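Skip to content Home Topics Robots & Automation Ask Members Log in

Skida hands on the Hesex humanoid – worth it for mixed produce?

posted by crate_and_pallet, 01/08/2018
Print this page | E-mail this page

We're looking at the Skida hand set as an add-on for a Hesex humanoid. The work is picking mixed vegetables out of crates and putting them in shopping baskets for a grocery pickup counter. The quote came to 3,658 per pair, which includes the wrist adapters but no training visit. Our integrator, Phromma, is pushing a two-finger gripper instead and says five fingers are a waste of money on food.

I have read the brochure and it only talks about boxes and bottles. Has anyone used these hands on large, uneven items? Potatoes and onions don't worry me much. Cabbages and leeks do. I'd also like to know how bad the setup is, because we have one technician and she already looks after the conveyors.

Comments from other members

beltline_mo
Phromma tells everyone to buy the two-finger gripper. We have one and it's fine for boxes. For vegetables I would just hire a person. Can't help with Skida, never used it.

northdock
We had a pair on trial for 21 days in February, so I can give you some of it.

Setup took our technician 2 days. Most of that was the wrist adapters, which have to be calibrated one at a time, and the manual has the steps in the wrong order. Do section four before section three. After that it held calibration for the whole trial.

On grip, set the force limit to 70 on the hand controller for anything leafy. The default is higher and it bruised real lettuce on the first day. Potatoes can stay on the default. Small round onions were our worst item – the fingers closed before the palm was over them and they rolled. Skida support sent a new grasp profile and that helped, but I wouldn't call it fixed.

The two-finger gripper will lift a cabbage too. Our trouble with it was that the cabbage swung and the basket had to be placed exactly. If your baskets always sit in a fixture, you may not care.

Ask whether the Nirnomus software license is in your quote. It was a separate line on ours and we missed it until the invoice.

peg_and_slot
Agree with northdock on the license. It renews every year.

On your main point, I would judge these hands on long vegetables and forget the brochure. Ask the seller for a demo with a shopping basket on the floor and slatted crates in front of the robot, and keep the display produce out of it if you can, as it doesn't bruise and doesn't shed leaves. Napa cabbage is a good test piece. You want the fingers closed on the pale base, with the leafy end pointing up and away from the hand, and the whole thing held over the basket at a slant. If the hand takes it by the leaves, the profile is wrong for your work and I'd send it back. Also look at where the cables run on the floor before you decide where the baskets go. We moved ours twice.

This site uses cookies to keep you logged in. Accept | Cookie settings
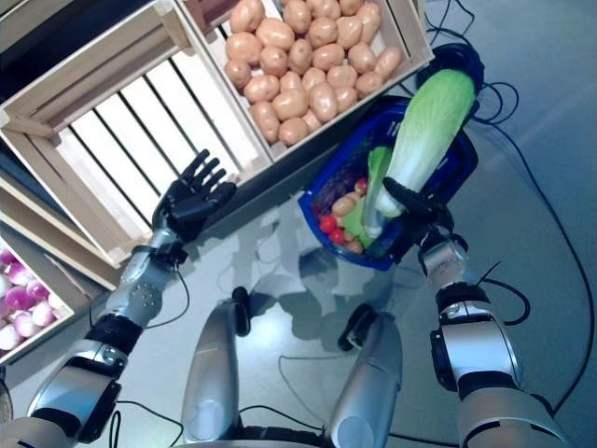
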